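Questions I Get About My Small Weddings

I'm Annelore Kasten and I marry people, mostly in tiny groups and mostly on weekdays. These are the things couples ask me in their first email.

How small is small?
My smallest is the two of you plus 2 witnesses. My biggest is 28 guests, and that's a firm limit, because the garden room at Meltis won't seat one more (we tried, with piano stools!).

Do you do the legal part too?
Yes, as long as you bring me the license. Please don't mail it to me. I lost a week of sleep over one that went missing in March.

Can we write our own vows?
Please do! Keep them under a page each and send them to me 7 days ahead. I won't edit them, I just like to know if I'm going to cry.

What does it cost?
The ceremony is $200 on a weekday. Weekends are more, and the room is booked separately through Friederike Lindemann.

Can you keep it quiet?
Sure. I don't post names or photos unless you tell me to, and I've never told my own sister who I'm marrying on a given day, which drives her nuts.

Is there food?
Not from me. Most couples walk over to Dursun afterward for lunch. Bring your own drinks for before the ceremony, and water for anybody who gets wobbly.

Can our dog come?
Yes, on a leash.

Page updated 8/10/20

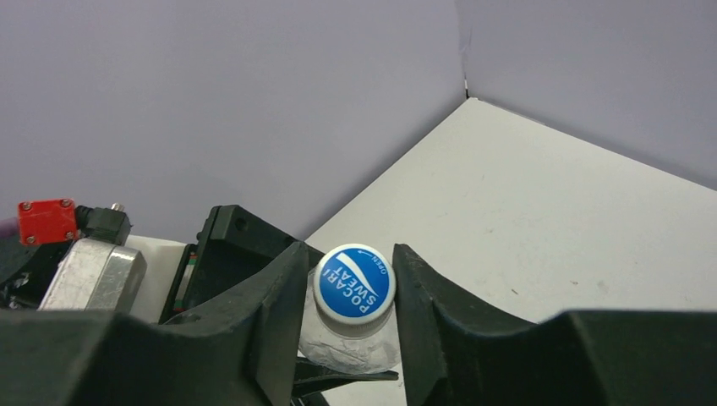
A bottle of Pocari Sweat, blue cap up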